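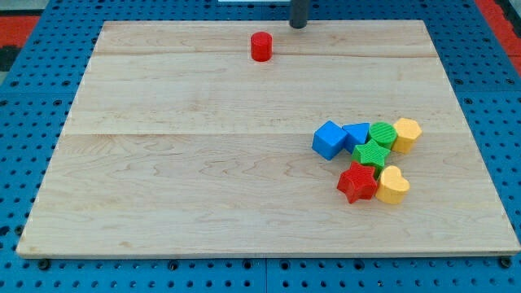
Fig. 8. Sorting task, board on the pegboard table with the red cylinder set apart from the other blocks.

4.3 Laying out the blocks

1. Place the wooden board flat on the blue pegboard. Leave a strip of pegboard clear at the front.
2. Stand the red cylinder on its flat base, away from the other pieces.
3. Group the remaining blocks on the right half of the board. They may touch.
4. Load the Umo task file 306 and press Start.

Note: Stars may lie flat. The Ekbridge club rules do not require them to stand.

Caution: Keep hands off the board while the arm is powered -- this includes straightening a block. Press Stop first.

Report missing blocks to Fiifi Abubakari before the Saturday session.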